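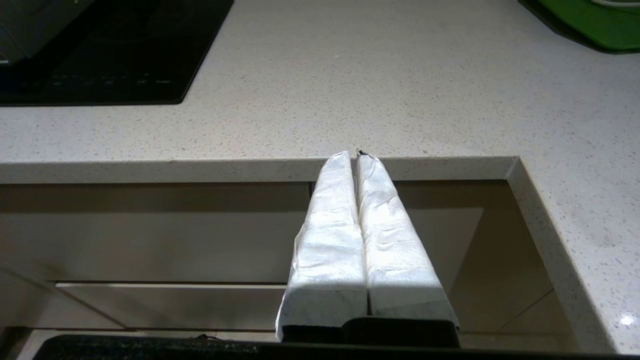 3.2 The gripper and its sleeves

I should say up front that the gripper is the part of this build I'm proudest of and also the part I rebuilt the most. The arm came together on a shared bench at Olstead, our workshop, over two long weekends in July, and it moved pretty well from the start. Holding things was another story! Bare fingers slid off anything smooth, so I went through rubber bands, foam and a very sad batch of cut-up balloons before I tried wrapping both fingers in a thin white cover, folded over in layers. It's a wrinkly mess to look at, with loose flaps down by the black base, but it comes off in a moment when it gets food on it, and I can make a new pair while the kettle boils. The trouble is that every wrap comes out a little different. Folds pile up near the tips and change how far the fingers can close, so the software can't assume a fixed finger shape (I did assume one at first, and paid for it in bruised fruit).

The other headache was the kitchen itself. I wanted Camau - that's the arm's name, after my first bike - to work on a normal counter with all its corners and shiny drawer fronts. Speckled stone gives the wrist camera plenty of texture to track, which was a nice surprise. Glossy surfaces are much worse. A black cooktop throws back whatever light is on in the room, and early versions of my edge finder would happily lock onto a reflection and follow it. Veronika Strebel suggested I throw out any edge that moved the wrong way when the wrist tilted, and that one small check did more for me than a month of tuning.

3.3 Small food on a plate

For the food tests I went with carrot sticks. They're cheap, they're bright, and they roll just enough to be annoying. They also like to lie side by side, so picking up a single one means getting a finger into a gap that may be hardly there. I ran 39 tries with the final sleeves, and 12 of them ended with two or more sticks in the grip. I counted those as misses, even though a hungry person might not. 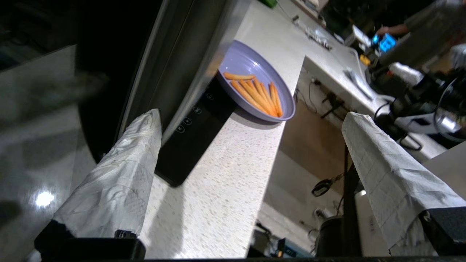

Figure 2. Wrist camera view between the covered fingers, with carrot sticks on an oval plate beside the cooktop.

The wrist was often tilted a long way over during these tests, as it is in Figure 2, and the view picks up a lot more than the plate. Cables, the far counter, people's arms - all of it ends up in there. I had planned to crop most of that out, but the cropped version did worse on 9 of the plate positions I tried, and I suspect the counter edge was helping it figure out which way was up. I left the full view in.

A raised rim turned out to matter more than I expected. Coming in low, a fingertip can catch on it before it gets anywhere near the food, so the arm now comes in from higher up and drops the last bit slowly. It's not pretty to watch, and it adds a couple of seconds to each pick. The timing numbers in Section 4 include that slow drop.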